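Ticket 831: Quiz scores not carrying over to the Fedeo gradebook
Status: Solved
Opened by: Ah-rin Kwak
Assigned to: Stefaniia Vakulenko
Course platform: Fedeo, instructor view

Ah-rin Kwak wrote:

Hello there, and thank you in advance for looking at this! I teach two sections of the same evening course and I gave both of them the Unit 3 quiz in March. Section A is perfect. In Section B, every student can open the quiz and see a score on their own page, but my gradebook column shows a dash all the way down. I've logged out and back in, tried a second browser, and even asked one of my students to send me a screenshot so I could be sure I wasn't imagining it (she has an 18 and I have a dash). I would really rather not type them all in by hand if there's a way around it.

Stefaniia Vakulenko replied:

Hi Ah-rin, thanks so much for the careful write-up, it saves us a lot of back and forth. The good news is that if students can see their scores, the scores are stored, so please don't type anything in yet. A hand-typed grade takes priority over the quiz grade and it gets messy to undo.

Could you tell me two things when you have a minute? First, did you copy Section B from Section A, or build it fresh? Second, when you open the quiz in Section B and click Settings, what does it say next to Grade Category?

Ah-rin Kwak wrote:

I copied it! And the Grade Category says "Unassigned," which I am quite sure I never picked. In Section A it says "Quizzes."

Stefaniia Vakulenko replied:

That explains it, and you did nothing wrong. When a course is copied before its grade categories are saved, the quizzes come across without a category, and the gradebook has nowhere to put the points. I checked with Illia Vasylenko on our gradebook team and he agrees. Please try the steps below in Section B only, and take your time with them.

1. Open Gradebook, then Categories. If "Quizzes" isn't in the list, add it and click Save before you leave the page.

2. Go back to the Unit 3 quiz, open Settings, and change Grade Category from "Unassigned" to "Quizzes." Leave the points possible at 21, exactly as you have it, so the two sections match.

3. Look at the course card on your dashboard and make sure you're in the right section. Copied courses look alike, so it's awfully easy to click the wrong one. The section name is in small type under the title.

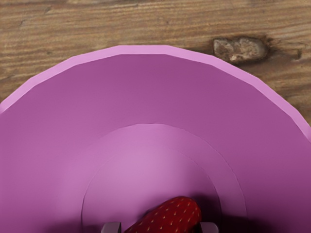
4. In Gradebook, click the menu at the top of the Unit 3 column and choose Resend Scores. Give it a few minutes, then refresh.

Ah-rin Kwak wrote:

It worked, all 13 of them are there! I did have to refresh twice. Should I change the other quizzes too, while I'm in there?

Stefaniia Vakulenko replied:

Oh, wonderful! Yes please, go ahead and set the category on any quiz that still says "Unassigned," and you won't need Resend Scores for the ones nobody has taken yet. I'm marking this solved, but a reply here will open it right back up.

Closed April 28, 2023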